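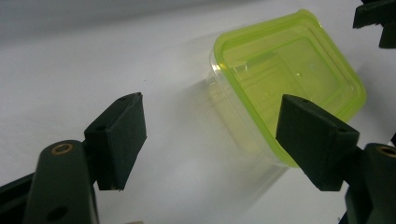 On 2020-04-03, the Nirnside kitchen list wrote:
> The lids are always the first thing to go. I toss any tub that
> has lost its lid, and I do it the same day or it never happens.
> What are the rest of you doing with yours?

Well, I can't be that strict! I still have a lidless Komum tub from January holding rubber bands, and I'm pretty fond of it.

But I did finally clear out the food container cupboard (it's been driving me nuts, every time I opened the door something slid out on my foot). I pulled everything out and matched it up, and I ended up with 16 tubs that have a lid that really fits. The clear ones with colored lids are the keepers for me, because I can see the leftovers from the side and I can grab the right lid without trying four of them first.

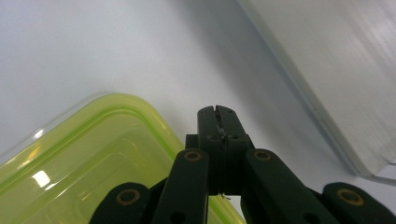
The lids now stand on edge in an old Maddocks bread pan, biggest at the back, and the tubs are nested next to them by shape. Square ones stack so much better than round! I'm keeping 2 small ones out on the counter for nuts and raisins.

One thing I'm still stuck on is the smell in the older lids. I've tried baking soda overnight and it helped some, but tomato sauce seems to live in that rim forever. Has anyone tried leaving them out in the sun? Or do I just give up and buy new lids?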